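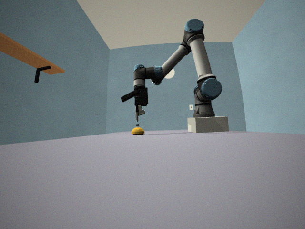
Figura 3. Tarefa de premir no pacote Zurik (simulação). A ponta dos dedos da garra encontra-se logo acima do pequeno botão preto da cúpula amarela.

Este sítio utiliza cookies para melhorar a sua experiência de leitura. Ao continuar a navegar, aceita a nossa política de cookies. Aceitar | Gerir preferências

4. Avaliação do pacote Zurik

4.1. O produto e o modo de fornecimento

O pacote Zurik é comercializado pela empresa Rakberg como um conjunto fechado, composto por um simulador, uma biblioteca de tarefas de manipulação e um serviço remoto no qual o cliente pode treinar e testar as suas políticas de controlo. O público indicado no contrato são laboratórios de ensino e pequenas empresas de integração, que desejam verificar um programa antes de o levar para o braço real. Neste trabalho usámos a licença académica, que inclui todas as tarefas da biblioteca mas limita o número de execuções paralelas no servidor.

A instalação local foi feita por dois dos autores, de maneira independente, em máquinas diferentes. O manual de instalação está bem escrito e os seus exemplos funcionam sem modificação. Encontrámos uma só dificuldade: o ficheiro de licença deve ser copiado para a pasta do utilizador e também para a pasta do serviço, e a segunda cópia é mencionada apenas num anexo. Sem ela, o simulador abre normalmente, mas as execuções remotas ficam em espera sem mensagem de erro. O apoio técnico respondeu à nossa pergunta na mesma tarde.

O preço do serviço remoto é calculado por execução terminada. As execuções interrompidas pelo cliente também são cobradas, o que consideramos pouco adequado para o ensino, onde os estudantes interrompem muitas vezes um programa para corrigir um parâmetro. Victor Barasa preparou para os estudantes um pequeno guião que verifica o programa localmente antes do envio, e com este guião a despesa do semestre ficou dentro do orçamento do laboratório.

4.2. A tarefa escolhida

Da biblioteca escolhemos a tarefa de premir, por ser a mais simples que exige contacto com o objeto (Figura 3). O braço tem seis juntas e está montado num pedestal, e o alvo assenta numa superfície lisa, afastado da base. A política recebe a posição das juntas e a imagem de uma câmara virtual, e devolve a velocidade desejada para cada junta. Uma execução é considerada bem-sucedida quando o botão desce até ao fim do seu curso e a garra se afasta depois sem voltar a tocar na cúpula.

Esta definição de sucesso é do fabricante. Parece-nos razoável, embora seja um pouco generosa: a força aplicada não entra no critério, e uma política que bate no botão com violência recebe a mesma pontuação que uma política cuidadosa. Por esta razão registámos também a força máxima de contacto, que o simulador fornece num ficheiro separado.

O lugar do alvo é sorteado no início de cada execução, dentro de uma área que o utilizador pode alargar ou reduzir. As cores das paredes e a direção da luz podem igualmente ser sorteadas. Na configuração de origem estas duas opções estão desligadas, e assim as deixámos na primeira série de ensaios, para reproduzir a experiência de um cliente que compra o pacote e o utiliza sem alterações.

4.3. Procedimento

Treinámos a política de referência que acompanha o pacote, com os parâmetros do fabricante, e limitámos cada execução a 2000 passos de simulação. Uma execução que chega a este limite é contada como falhada, mesmo quando a garra está já muito próxima do botão. No total foram avaliadas 2146 execuções, repartidas entre a configuração de origem e a configuração com aparência sorteada. As sementes do gerador aleatório foram fixadas por Musyoka Were antes do treino e não foram mudadas depois.

Para a parte de usabilidade, pedimos a nove estudantes do curso de automação que preparassem a mesma tarefa a partir do manual, sem ajuda dos autores. Cada sessão durou 60 minutos. Os estudantes conheciam já a programação de um braço articulado, mas nenhum tinha trabalhado com este simulador. Socorro Rengifo acompanhou as sessões e anotou os momentos em que o trabalho parava – por uma mensagem de erro, por uma dúvida sobre o manual ou por espera do servidor.

4.4. Resultados

Na configuração de origem, a política de referência conseguiu premir o botão na grande maioria das execuções. As falhas são de dois tipos. No primeiro, a garra desce ao lado do botão, toca na parte inclinada da cúpula e escorrega. No segundo, que é mais raro, o braço fica parado acima do alvo e faz pequenas oscilações até esgotar o limite de passos. Observámos este segundo tipo sobretudo quando o alvo é colocado perto do limite da área de sorteio, onde o antebraço está quase estendido.

Com a aparência sorteada, o desempenho baixou de modo claro. Esta descida era esperada, pois a política foi treinada com uma única aparência da sala. Depois de um novo treino com as opções ligadas, uma boa parte da diferença foi recuperada, com o custo de um treino mais demorado. A documentação comercial apresenta somente os resultados da configuração de origem, e recomendamos ao fabricante que publique os dois.

Quanto à força de contacto, os valores são muito dispersos. A política de referência não foi penalizada pela força durante o treino, e isto vê-se nos registos: a aproximação é suave até à vizinhança do botão e termina com uma descida brusca. Acrescentámos um termo de penalização à função de recompensa, operação que no Zurik se faz num único ficheiro de texto, e a descida tornou-se mais regular sem perda apreciável de sucesso. Consideramos esta facilidade de modificação o ponto mais forte do produto.

As notas das sessões com estudantes mostram que a maior parte do tempo perdido vem do editor de cenas. Para mover o alvo é preciso escolher primeiro o sistema de coordenadas, e o sistema que aparece por defeito é o do pedestal, ao passo que o manual usa o sistema da sala. Vários estudantes colocaram o alvo num lugar fora do alcance do braço e procuraram depois o erro no seu programa. O simulador não dá aviso nesta situação. Um aviso simples, no momento de gravar a cena, evitaria o problema.

Os comentários sobre a visualização foram em geral favoráveis. As tampas azuis das juntas contrastam bem com os elos cinzentos e ajudam a seguir a rotação de cada uma, e a cor amarela do alvo destaca-se bem da superfície clara. Dois estudantes queixaram-se da vista inicial, na qual, segundo eles, é difícil julgar a distância entre a ponta dos dedos e o botão nos últimos instantes da descida. O problema resolve-se com uma segunda vista lateral, que tem de ser aberta de novo em cada sessão, porque o programa não guarda a disposição das janelas.

4.5. Comparação com o pacote anterior

Antes do Zurik, o nosso laboratório utilizava o pacote Olow, do qual possuímos ainda uma licença. A comparação é limitada, dado que as duas bibliotecas não têm tarefas iguais e tivemos de construir no Olow uma tarefa de premir semelhante. O motor de contacto do Zurik é mais estável: no Olow, a ponta da garra atravessava às vezes o objeto quando a velocidade era alta. Em compensação, o Olow funciona por inteiro na máquina do utilizador, e um laboratório com uma ligação fraca à rede pode preferi-lo por este motivo.

Ward Martens refez as medições de tempo em novembro, após uma atualização do servidor, e obteve esperas mais curtas do que as nossas. Mantivemos no texto as observações originais, visto que as sessões com estudantes foram realizadas com a versão anterior.

4.6. Limitações

Todos os ensaios aqui relatados foram feitos em simulação. A transferência para um braço real depende da calibração da câmara, do atrito das juntas e da rigidez do objeto, e sobre estes pontos o pacote oferece poucas ferramentas. O fabricante vende um módulo de calibração separado, que não avaliámos. Também não testámos outras garras além da que vem montada por defeito. Os guiões de avaliação podem ser pedidos a Oduor Ondieki, e os ficheiros de cena serão fornecidos aos leitores que tenham uma licença válida.

Artigos relacionados

Makokha: uma biblioteca aberta de tarefas de montagem para o ensino
Penalização da força de contacto em políticas aprendidas por reforço
Simuladores comerciais na sala de aula: custos e licenças
Calibração de câmaras virtuais para braços de seis juntas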